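Search tickets

Ticket 772: Box score stuck at halftime
2 min read

Hi all, Rekha D'Souza here, I keep the stats page for our women's basketball league. Saturday's Benden game finished hours ago and Cillia still shows the halftime score! Our center had six rebounds in the fourth quarter alone and none of them are there.

I logged out, cleared the cache and re-sent the game file (twice, sorry if you got both). Same thing. The live feed says "final" but the public page won't budge.
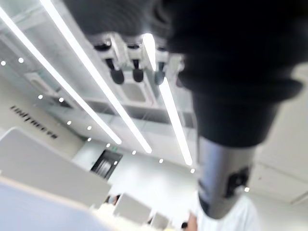
Update, Tuesday, August 11, 2020

Usha Venkataraman in support spotted it – thank you, Usha! Our scorer had typed tip-off as 2000 and the second-half file came in with 8:00 PM, so Cillia treated them as two different games. I changed the second one to 2000, hit Rebuild and the whole box score came up.

One leftover: Vasanthi Thomas is still missing an assist from the third quarter. I'll add it by hand tonight, but please leave the ticket open until I do.

3 comments
0 shares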